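Dining Services: Reusable Tableware Returns to Limley Hall

Beginning in April, the dining room at Limley Hall will serve all weekday breakfasts and lunches on reusable tableware. The change follows a trial in the Ouali Room during the winter term, when disposable plates and cups were withdrawn from one meal a day and replaced with lightweight bowls, plates and cups in plain colors. Residents, staff and visiting families who took part in the trial returned 229 comment cards, and the Dining Office has drawn on these in setting the arrangements described in this notice.

The new stock consists of 800 pieces. It will be held in the tall cupboards beside the serving counter, with a smaller supply kept in the Ouali Room for evening meetings and children's suppers. Another 152 pieces have been set aside in the basement store as replacements. Groups that have been borrowing tableware from the kitchen on an informal basis are asked to use the Ouali Room supply from now on and to leave the counter cupboards for the dining room.

Several comment cards asked that the colors be kept from the trial, and this has been done. Colors carry no particular meaning and are not assigned to any floor, table or age group. Diners may take whichever pieces they prefer. A few cards also asked for lids for the cups. The Dining Office considered the request but will not be purchasing lids this year, as the supplier, Fimell, offers them only with a different style of cup.

After a meal, diners are asked to scrape leftover food into the green bin and carry their own pieces to the return table by the east door. Plates should be placed flat and bowls set beside them. Cups may be left wherever there is space. Please do not stack plates with cutlery between them — the pieces mark easily, and knives and forks have their own tray at the end of the table. The return table will be cleared at 9:30 in the morning and again at 2:00 in the afternoon. Anything brought back after the second clearing should be taken directly to the kitchen hatch.

Families with young children may find the tableware suited to use at home as well, and the Dining Office has received a number of inquiries on this point. Pieces from the hall are not for sale. A list of comparable items is posted on the board outside the Zaltico Library, together with washing instructions.

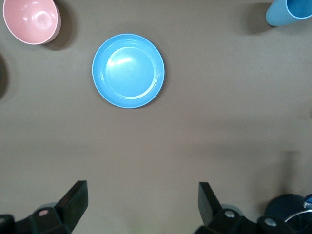 May the bowls and plates be used in the microwave ovens in the residents' kitchens?

Microwave use is not permitted for any of the new pieces, and food should be moved to a glass or ceramic dish before heating. Suitable dishes are kept on the shelf over each oven.

Damaged pieces should be handed in at the kitchen hatch and should not be put back in circulation. There is no charge for breakage. Residents who have hall tableware in their rooms are asked to return it by the last Friday of the month, when the cupboards will be checked and restocked from the basement store.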